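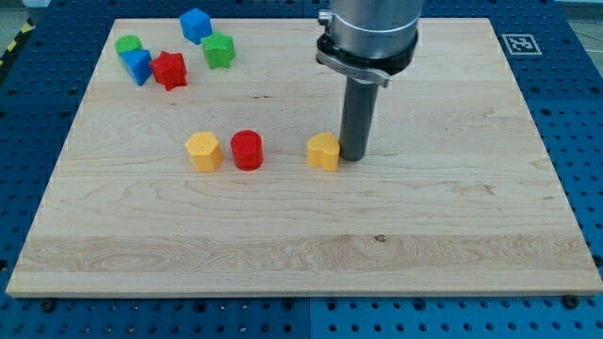
One of the maple-colored boards, on the blue work table.

Grutville Library Shelving Project
Progress report, 30 April 2024

Hi all,

I owed you this a couple of weeks ago, so thanks for being patient with me! The short version is that the children's room is finished, the local history room is half done, and we still have money in the bank.

The children's room first, as that's what everyone asks me about. The old metal units are gone (good riddance, the kids called them the cages) and the new low shelves run along both window walls. We moved 1,262 picture books back in over two mornings, and I got to see just how many of them are about bears. The shelves are low enough that a four-year-old can pull a book out without help. They can also pull out all the others, as we learned on opening day, but the room has been packed ever since and I'm not complaining.

The history room has been slower. The back wall is badly out of true, so the uprights that fit fine on paper wouldn't sit flat, and we had to pack them out and recut the top row. Mujić, the joinery shop in Sestdale, did the recut at no charge, which was good of them — the wrong measurements were mine. Seven bays are up. The last five should go in once the plaster by the door has been patched.

On the money side, we've now spent everything in the first payment except $349, and I'd like to carry that over to cover brackets and wax. The second payment of $3,000 hasn't been touched. I expect most of it to go on the Tumen Room, where we want to put the map cabinets and a long reading table. The quote for the table came in higher than I'd hoped, so I'm getting another one before I sign anything.

We also had 77 comment cards back from the box on the front desk. Most were kind. A fair few people want the large print books moved closer to the entrance, and they're right, it's a long walk at the moment. I've swapped them with the travel section for now and we'll see how it goes. Two cards were about the parking lot, so I passed those on to the town.

Still on my list: labels for the bay ends, a decent lamp for the history desk, and somewhere to put the old card catalog, which I can't bring myself to throw out. If any of you has room for it, please call me!

I'm aiming to have everything finished by the end of August, and I'll write again when the map cabinets are in. You're welcome to drop by before then and have a look around.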